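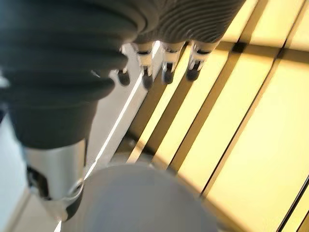 Jacqueline Chevalier wrote:
I would not sign that quote. $3,737 for a single tank softener on a straightforward basement install is high, even with the bypass valve and the drain line included. Ask Hervieu to split the equipment from the labor so you can see where the money is going.

wellhead_ned wrote:
Thanks. For anyone who missed the first page, we moved to Plakano in April and went from city water to a private well. Hardness tested at 29 grains and there is a little iron too. The dishwasher has a white crust in it and the shower head clogs. Hervieu quoted the Stikel with the metered head. The other company wants to sell us a Vondano salt-free unit for less. My wife likes the idea of not hauling salt. I don't have a strong opinion yet.

pipefitter_lou wrote:
At 29 grains you want a real softener with resin and salt. A salt-free conditioner does not take the calcium out. The most it can do is change how the scale forms so that less of it sticks. On moderately hard city water I can see people being happy with one. On your water I would expect you to still have spots on the glasses.

marshgrass wrote:
I have to disagree with Lou a bit. We have had a Vondano for 6 years on hard well water and the water heater is fine. I drained it last fall and there was very little in the bottom. Yes, the glasses spot. We wipe them. I have a bad back and carrying 40 pound bags down a bulkhead was the reason we dropped the old softener. Septic was the other reason.

pipefitter_lou wrote:
What does your water test at?

marshgrass wrote:
Seventeen, the last time I had it done.

pipefitter_lou wrote:
Then it isn't the same situation. I'm glad it works for you, but 17 and 29 are a long way apart, and he has iron. Iron fouls the media in those units. Check the spec sheet for the max iron before you buy one. If the sheet doesn't list a number, call and get it in writing.

Jacqueline Chevalier wrote:
The septic question comes up a lot. A softener that regenerates on a timer, whether you used water or not, dumps more brine than it needs to. The metered head only runs when you have used up the capacity. If the Stikel in the quote is metered, and you set the hardness correctly, that is a good part of the problem handled. I would still ask your county if there are rules on brine discharge. Some places want it sent to a separate dry well.

wellhead_ned wrote:
I called the county this morning. No rule against it going to septic here, but the woman I spoke to said to keep the discharge pipe out of the floor drain. She also asked how old the tank was and I had to say I didn't know.

tuckahoe wrote:
Find that out before you do anything. The pump-out company may have a record under your address.

tuckahoe wrote:
Also, did anybody ask who did the water test? If it was the salesman with the little drop kit in your kitchen, pay for a lab test. Ours came back different enough that we bought a smaller unit than the one we were being sold.

wellhead_ned wrote:
It was the drop kit. Both companies did one. One said 29 and the other said "very hard" and didn't write down a number.

pipefitter_lou wrote:
Lab test. Get hardness, iron, manganese, pH and TDS. If the pH is low you may need to fix that first, and it changes the whole order of the equipment.

marshgrass wrote:
Agree with Lou on that one. We did ours by mail. You run the cold tap for a while first and follow the sheet on the bottles, and get it in the mail the same day.

hillside_dee wrote:
Has anyone put in one of these themselves? We have PEX and a shutoff right where the line comes in. I'm looking at the same Stikel and the online price for the unit alone is under $2,000.

pipefitter_lou wrote:
With PEX it is not a hard job if you are used to plumbing. You need an air gap on the drain line and an outlet nearby. Leave your outside spigots on hard water, upstream of the softener, or you will be paying to soften the lawn. Check if the warranty requires a licensed installer.

Jacqueline Chevalier wrote:
And check if your town wants a permit. Mine does.

hillside_dee wrote:
Will do. The spigots are already on their own branch, so that part is easy.

wellhead_ned wrote:
Update, 11th December. Lab results are in. Hardness 26, iron 0.8, pH 7.1, manganese not detected. I sent that to Hervieu and asked for the split quote like Jacqueline said. They took the sediment filter housing off since we already have one, and the labor line came down. I have not heard back from the Vondano dealer about the iron limit. The septic tank turns out to be concrete and was pumped two years ago by the previous owner.

pipefitter_lou wrote:
pH is fine. A softener can handle that much iron if you use a resin cleaner now and then. Have them program it a few grains above the lab number to allow for the iron.

marshgrass wrote:
I'd still wait for the dealer to call back. You've lived with the crust since April, another week won't hurt.

wellhead_ned wrote:
I'll give them until the end of next week. What size salt bags does everybody buy?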